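4.2 Recording a series

Prasham can record every new episode of a series as it airs.

1. Press Guide and highlight the programme.
2. Press the red button twice. A stacked R appears beside the title.
3. Choose how many episodes to keep. The default is 10.

Note: crossover episodes are often listed under another show's title — set these separately.

Caution: the 500 GB drive holds almost 134 hours in HD. When it is full, the oldest unlocked episode is deleted.
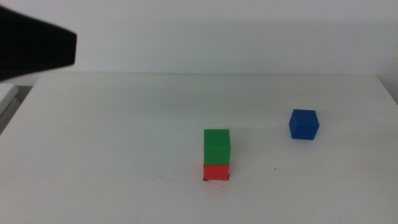 4. To lock an episode, open Recordings and press the yellow button.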